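The Measure of Zekevham
A short story

To the members of the house of study at Praron, from the Office of the Register.

The Office has been asked to set down the matter of the second measure, which has been told in several ways since November. This account is made from the minute book and from the recollection of the undersigned clerk, and it replaces the notice formerly posted at the stair.

The house at Praron has kept one measure since its founding. It is a rod of pale wood, marked in handbreadths, and it hangs on two pegs beside the ark. By it the founders laid out the reading hall and the court. The rule of the house provides that no wall shall be raised except by the rod, and that whoever takes it down shall first read aloud the passage concerning honest weights. The rule does not say what is to be done if the rod disagrees with itself.

In November the house at Zekevham closed for want of members, and its goods were sent to us over the Kurian road. Among them, wrapped in a prayer shawl, was a rod that its letter of transfer declared to be cut from the same branch as ours. The elders received it with the customary blessing. It was then laid beside our own upon the long table, and it was found to be shorter by the width of a thumb.

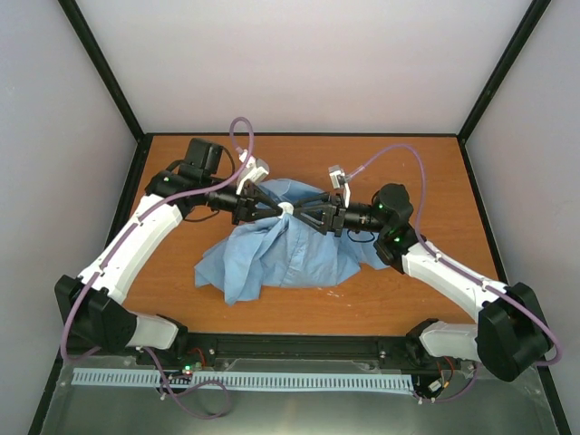
Two robot arms at a wooden tabletop.

The elders sat for three evenings. It was argued on the first that the rod of Zekevham had been worn down by use, and that a worn measure must be buried in the manner of a worn scroll. It was argued on the second that ours had been carried less because we had built less, and that its length was therefore no credit to us. The minute book records that the lamp was refilled twice and that no vote was taken.

On the third evening a member of the Zekevham house, who had walked behind the cart and had been given a bed in the guest room, asked leave to speak. She said that her people had always known their rod to be short. When a wall was measured at Zekevham, the one who held the rod placed a thumb at its end before marking the stone. It had been done so for as long as there had been a house. The founders' letter spoke of a measure "and the hand that keeps it," and they had taken this as an instruction.

The elders asked her to show them. She laid the rod of Zekevham against ours and set her thumb at the end of it. The clerk was directed to hold the lamp closer. The minute book states that the two were equal, and the clerk has nothing to add to the minute book on this point.

It was resolved that both rods should hang beside the ark. It was further resolved that the passage on honest weights should be read in full by whoever takes down either one. The question of which rod was cut first was entered as open, and four blank leaves were left after it.

The member from Zekevham remained with us through the winter. In the spring she measured the ground for the new east room, 56 handbreadths along the court, using the shorter rod. The wall has since been raised to the height of the sill.

Entered in the register at Praron, 2020-04-14.
The Clerk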